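Notebook: the "tank" count, second pass

Picking this up where the May entry stops. The claim we're testing is the one Nidov put in its newsletter, that local radio news calls every armored vehicle a tank and gets it wrong "nearly every time." I wanted that to be true. I've shouted at the kitchen radio over it often enough. Which is a good reason to distrust the number.
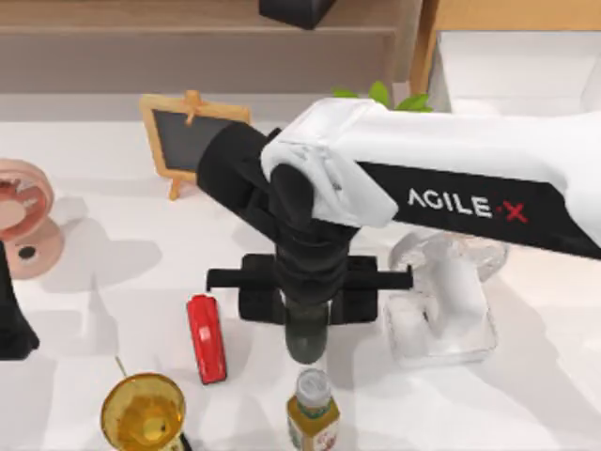
Posted August 25, 2022 by the Ukis bench
Filed under: Broadcast checks, Military terms

Source is the same as before: the Stondex archive of local bulletins, machine transcripts, 1,114 of them after dropping the duplicates. The May run didn't drop the duplicates. A bulletin that was read on the hour and again later counted twice, sometimes more, and the ones that get repeated are the ones with a good noisy story in them. So the May total is no use and I've crossed it out on the wall sheet. Please don't quote it to anyone.

Search was done with the Vlad script, plain word match, "tank" and "tanks." Nothing clever. Most of what came back was fish tanks, septic tanks, think tanks, water tanks and one football team tanking its season (which shouldn't have matched at all, so the word boundary is broken somewhere. To fix.) I threw those out by hand and kept a list of what I threw out. If you disagree with any of them, the list is in the shared folder under "rejects."

What was left: 29 bulletins using "tank" for a military vehicle.

That's already smaller than the newsletter makes it sound. You could read it as proof that local radio hardly talks about armor at all, and I think that's the plain reading.

Now the harder part. To say a bulletin got it wrong, you have to know what the vehicle was, and radio doesn't show you the vehicle. Nidov doesn't say how they knew. I wrote to ask and got back a link to the same newsletter. For our count I set the rule that there has to be something outside the bulletin that pins it down: a press notice from the unit, a parade program, or a printed story on the same event with a named vehicle in it. With that rule, nine of the 29 can be checked. The others go down as "can't tell," and they stay there, however sure anyone feels.

Of the nine, seven were wrong. Mostly wheeled troop carriers, plus a self-propelled gun, which I have some sympathy over. It has tracks, it has a turret, it has a big barrel, and a reporter with a deadline and a producer in her ear is going to say tank. I still mark it wrong.

So you could write "seven out of nine" and it would look terrific in a headline. I don't trust it. The checkable ones are checkable because somebody bothered to write about the vehicle, and people bother when it's unusual, or when a listener has already complained. Two of the printed stories were corrections! They exist only because the broadcast got it wrong. Take those away and the pile is too small to say anything with. I'd like whoever does the write-up to put that in the first paragraph and not in a footnote.

Transcript problems, while I remember. The machine turns "tanker" into "tank a" fairly often, so "a tank a rolled over on the ramp" came through as a military hit until I listened to the audio. It was milk. I've now listened to every one of the 29 and they're all really the word "tank," for a thing with armor on it. I did not listen to the rejects. There may be something good hiding in there.

It also drops quote marks, naturally. In one bulletin the reporter seems to be repeating what a bystander said. Is that the newsroom's mistake or the bystander's? I've left it in "can't tell" with a note. Happy to argue.
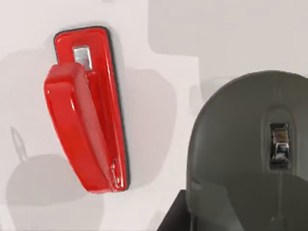 The bigger trouble is our own coding sheet. It has a box for "correct term," and it asks the person filling it in to supply one, which invites exactly the thing we're complaining about. I filled in "infantry fighting vehicle" twice from a blurry newspaper photo and had to go back and rub it out. I was guessing from the outline. A thick red handle on an upright red plate against a pale wall is a fair example: plenty of coders would put down "fire alarm" or "emergency release" without blinking, and the color did all the work. "Red handle, wall mounted" is as far as I'd let anyone go. Same for vehicles. If the source says "armored vehicle with wheels," the sheet gets "armored vehicle with wheels." I've changed the box to "what the source says, in its words" and added a second one for a guess, clearly labeled as a guess. The guess box doesn't feed into the count.

I redid the nine under the new boxes. Same result, though one of the seven now rests on a parade program that lists vehicles planned for the day, and plans change. Weak. I've put a pencil mark next to it.

What I'm less willing to let go is the newsletter's line about this being deliberate, that newsrooms say "tank" to make things sound scarier. I can't see how anyone would get that from transcripts. In several of these the tank is at a county fair with children climbing on it. If that's fear-mongering it isn't very good at it. Short word, everybody knows it, fits in a headline read in one breath. I don't like it either, but it's a different complaint.

To do:

Fix the word boundary in Vlad, rerun, compare with the rejects list.

Search "armored" and "troop carrier" too. We've only counted the times they said tank. If newsrooms get it right by using another word, this method will never see it, and that makes the whole ratio lopsided against them. Should have been in the May plan.

Have a second person code the nine without seeing my sheet.

Ask Nidov again, this time for their list of bulletins. Not hopeful.

Wall sheet is updated through the recount. The pen by the sheet is dying, so the last column is in green.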